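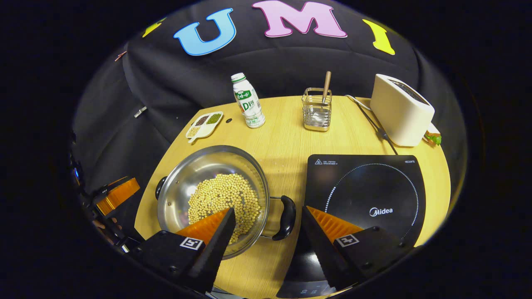 So I finally rewrote our house rules for kitchen demos, and I want to talk about them while I'm still annoyed enough to be useful. The old sheet at Mulholm had grown to 19 rules, written by whoever got burned last (mostly by me, mostly in February), and half of them contradicted the other half. The new one has 4. I'm very proud of it!

The first rule is about food. Dry goods get handled like food from start to finish, even if they're never going to be eaten. Beans come out of a lidded tub, they go back in a lidded tub, and anything that lands on the floor goes in the trash. I used to be sloppy about this, and then I spent an evening picking lentils out of a floor vent and became a changed person.

Second, the cooktop counts as live whenever it's plugged in. I don't care if the display is dark. Nothing gets parked on the glass, no cloths, no spoons, no phones, and the cord runs where you can see all of it. My friends over at Lockyer go further and pull the plug between every single take, and I go back and forth on whether that's smart or just hard on the outlet.

Third, finger pads. Ribbed soft pads are great at picking things up and just as great at holding on to dust and starch, so we wipe them down every 20 demos and look in the grooves with a flashlight. The marker squares get a wipe at the same time, with a dry cloth only. I smeared one with cleaning spray once and then blamed the Duvavex tracking software for a whole afternoon. Sorry, Duvavex.

Fourth, and this is the one people grumble about: you write down what was on the table before you start. Pot, tray, bottles, toaster, all of it. We have 1192 demos in the Grornidus folder and for a good chunk of the early ones I couldn't tell you if the pot was moved on purpose or if somebody bumped it. A one-line note would have saved me weeks.

I did cut the rule about sleeves, which I may regret. I also cut the one that said "be careful," because come on.

If your lab has a sheet like this, I'd love to see it, especially the part about washing pads. We're still arguing over dish soap.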